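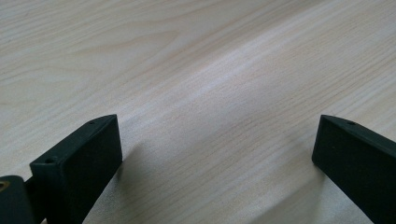 Pale tabletop, bright reflection across the middle

Last updated: Thursday, 9:14 pm

oakorwhat
Need a finish for a light desk top and going in circles. Kids do homework on it, I eat lunch on it, coffee goes everywhere. Want it to stay PALE. Last one I did with oil-based poly went the color of weak tea inside a year and I hated it every single morning. Looking at Dranero water-based satin or the Zekov hardwax oil. Budget is not huge. Anyone used either?

sandpaper_sally
Dranero. Three coats, light sand between, done in a weekend. Mine is on a maple top and still looks like bare wood. Don't put it on thick, it goes cloudy.

mudroom_mike
Zekov all the way. Water-based stuff looks like plastic wrap to me, sorry. Oil you can fix in one spot. Scratch it, rub a bit more in, gone. Try that with poly.

sandpaper_sally
You can fix it in one spot as long as you enjoy redoing the whole thing every September. Some of us have jobs

mudroom_mike
I've redone mine once in 8 years

sandpaper_sally
ok but do you eat at it

mudroom_mike
Every day. Ring marks come out with a warm cloth. Mostly.

oakorwhat
"Mostly" is what worries me lol. Also does the Zekov yellow? The can says natural, which could mean anything

ferrule22
It warms it up a bit. They do a white-tinted one for pale woods, get that. Test on the underside first and leave it a week, color shifts while it cures. And check what you have before you do anything. If it's solid, fine. If it's veneer go easy with the sander, I went thru the face on a Ljungberg top in nearly no time and there is no coming back from that. 220 by hand only.

oakorwhat
It's a Fovon top, secondhand, no idea. How do I tell?

ferrule22
Look at the end. If the grain lines on top carry on over the edge and you see end grain, solid. If there's a thin strip glued on or the pattern just stops – veneer or laminate. Laminate won't take oil at all, it just sits there sticky.

glue_and_hope
Price check while we're at it. Paid 951 for a finished top from a local shop, then a quote of 556 for the same size unfinished. For that difference I'd put up with a bad weekend and a few drips.

mudroom_mike
951 for a desk top?? what's it made of

glue_and_hope
regret

oakorwhat
OK checked, there's a strip on the end. So veneer I guess. Leaning Dranero, hand sanding only. Will do the underside tonight and report back

Comments

tidewater_t: Did this on a veneer shelf, fine so far. Use a foam brush, the cheap bristle one shed all over mine.

pnw_planer: Satin still shows glare if the desk faces a window. Matte if you can get it.

hingebin: any update on the underside test?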